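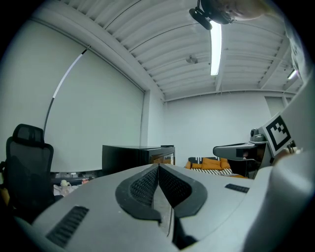

ULDEN READING ROOM TO REOPEN WITH LONGER HOURS AND A LOCAL HISTORY SHELF

Ulden, 18/09/2026 — The Anstead Reading Room opens its doors again at the end of September after a summer of repairs, and readers will find a lot that is new. The main hall has fresh paint and better lamps, the children's corner has moved to the sunny side of the building, and the room will stay open until eight in the evening on four nights a week.

The biggest change is the local history shelf. It starts with 528 titles, among them farm diaries, school yearbooks, church cookbooks and a full run of the Ulden town newsletter. More than 45 families gave or lent material after a call went out last winter.

"People kept coming in with boxes," said Stamatia Deligiannis, director of the reading room. "One held a handwritten guide to every footbridge on Predanness Creek, with drawings. I read it standing up in the hallway and forgot my lunch. I can't wait for other people to get their hands on it!"

Danylo Stelmakh, who put together the catalog, has sorted the shelf by street and neighborhood so that residents can look up their own block first. Items too fragile to handle have been copied, and the copies can be read at any table. Everything else on the shelf can be borrowed for two weeks with a regular card, except the yearbooks, which stay in the building.

Evening hours came out of a survey last spring, which drew 267 replies. Many came from parents and shift workers who said they liked the room but could hardly ever get there before closing.

A fall program goes with the reopening. Evaristo Fiore will lead a monthly talk on old maps of the county, and Po-yen Ng is starting a family story hour — bring a cushion, the floor is still a floor. The Dal Bello bakery across the street is supplying bread and coffee on opening day.

Cards are free for anyone who lives or works in Ulden. Existing cards are still good, and books checked out before the repairs can be returned without a fine until the end of the year.

Press contact: Leonardo Rizzi, Anstead Reading Room, Ulden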